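4 Übungslauf: Verpackungen sortieren

Robotik-AG Cernside, Handbuch zum Handgreifer, Teil 4
Stand: 4. September 2024
12-mal geteilt · 3 Kommentare

Dieser Abschnitt setzt voraus, dass der Greifer nach Teil 2 montiert und nach Teil 3 geprüft wurde. Ein Übungslauf besteht aus 30 Griffen. Die Aufzeichnungen werden im Projekt Galang abgelegt und später für den Sortierwettbewerb verwendet.

4.1 Arbeitsplatz vorbereiten

1. Tisch freiräumen, so dass vor dem Haufen eine Arbeitsfläche von mindestens 70 cm Breite bleibt. Geräte, die auf dem Tisch stehen bleiben müssen, an den Rand schieben.

2. Verpackungen bereitlegen. Der Satz soll Beutel, Riegel und einzeln gewickelte Bonbons enthalten, dazu mindestens eine tubenförmige Packung. Alle Packungen bleiben geschlossen.

3. Packungen als lockeren Haufen in die Tischmitte legen. Überlappungen sind erwünscht. Nicht nach Größe oder Farbe ordnen.

4. Ablagekiste Zeker rechts oder links neben den Tisch stellen. Die Seite wird vor dem Lauf im Protokoll eingetragen und danach nicht mehr gewechselt.

Hinweis: Glänzende Tischplatten spiegeln bei Sonne stark. Wenn die Auswertung in Teil 6 zu viele Fehlgriffe meldet, Vorhang schließen und den Lauf wiederholen.

4.2 Greifer in die Ausgangsstellung bringen

5. Greifer mit einer Hand am Griffstück halten. Die Finger der anderen Hand nicht zwischen die Arme stecken.

6. Backen ganz öffnen und wieder schließen, 10 Mal hintereinander. Beide Arme müssen sich gleichmäßig bewegen. Bleibt ein Arm zurück, die Gelenkschraube am Fuß des Arms eine Vierteldrehung lösen.

7. Blaue Fingerauflagen mit einem trockenen Tuch abwischen. Kein Reinigungsmittel verwenden, die Auflagen werden davon glatt.

VORSICHT: Quetschgefahr zwischen Arm und Halteplatte. Schrauben nur bei ganz geöffneten Backen lösen oder anziehen.

4.3 Greifen

8. Aufzeichnung starten und 3 Sekunden warten.

9. Greifer von vorn an den Haufen führen. Eine Packung auswählen, die obenauf oder am Rand liegt.

10. Beutel mit losem Inhalt, zum Beispiel Kerne, an der Mitte fassen und nicht an der Schweißnaht. Die Backen nur so weit schließen, bis sich die Folie zwischen den Auflagen zusammenschiebt. Bei stärkerem Druck kann der Beutel platzen.

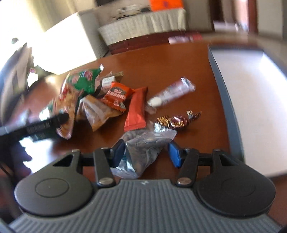
11. Packung senkrecht anheben, eine Handbreit über dem Tisch kurz halten und dann über die Ablagekiste führen.

12. Backen langsam öffnen. Fällt eine Packung vorher herunter, dort liegen lassen und als Fehlgriff eintragen.

13. Schritte 9 bis 12 wiederholen, bis 30 Griffe im Protokoll stehen. Ist der Haufen vorher aufgebraucht, die Aufzeichnung anhalten und neu auslegen.

Hinweis: Die freie Hand bleibt während des Griffs vom Haufen weg. Zum Nachlegen erst die Backen öffnen.

4.4 Lauf beenden

14. Aufzeichnung stoppen, Datei mit Gruppennummer und Laufnummer benennen und in den Ordner Galang kopieren.

15. Beschädigte Packungen aussortieren. Ausgelaufene Krümel sofort von den Gelenken entfernen, am besten mit einem Pinsel.

16. Greifer mit geschlossenen Backen in den Koffer legen. Weiter mit Teil 5, Auswertung der Fehlgriffe.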